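Monday, September. Purevby blog, crawl and index cleanup

Picked up from last week. Crawl of the live site finished at 9:40. Total URLs found: 1,332. Sitemap lists 278. Most of the gap is tag archives and the old ?replytocom links, which the theme still prints under every comment even with threading switched off.

Tag pages: 261 in all. Spot checks on the first two screens of the list show nearly all of them hold a single post. Set the tag template to noindex, follow and took tags out of the sitemap generator. Left category pages alone. They bring in search visits and the intro paragraphs on them were written by hand.

Replytocom: removed in the child theme's comments template. Do not use the plugin toggle for this. It rewrites the links in JavaScript and the crawler still picks up the originals in the source.

Duplicate titles: the Tistell import wrote the site name into the title field and the SEO plugin appends it again, so those posts show it twice. Ran a search and replace on staging, dry run first. 70 rows matched. Checked ten by hand, all fine. Not run on live yet. Database export has to come first, and the nightly one from Landport failed on Saturday with a disk quota message.
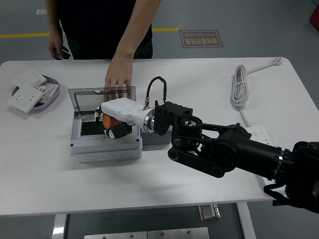

Gray enclosure with the smoky lid up, on the white table.

Images: featured images on the older posts are uploaded at full camera size and scaled down in CSS. Regenerated thumbnails for one category as a test. Listing page weight dropped enough to see in the network panel without a filter. The Liew theme registers its own crop sizes in functions.php and ignores the media settings screen, so any change to widths goes there. Lazy loading was also applied to the header image. Excluded it by class.

Excerpts: home page was printing full post content. Switched to manual excerpts with a fallback to the first paragraph. Posts that open with a shortcode come out blank under the fallback. Need strip_shortcodes before the trim, then retest.

Open:
Clear quota on Landport, rerun export, confirm it restores.
Title replace on live after that.
Thumbnails for remaining categories, overnight.
Resubmit sitemap, leave the tag pages two weeks before looking at coverage again.
Feed still shows the old tagline. Cache or hardcoded, not checked.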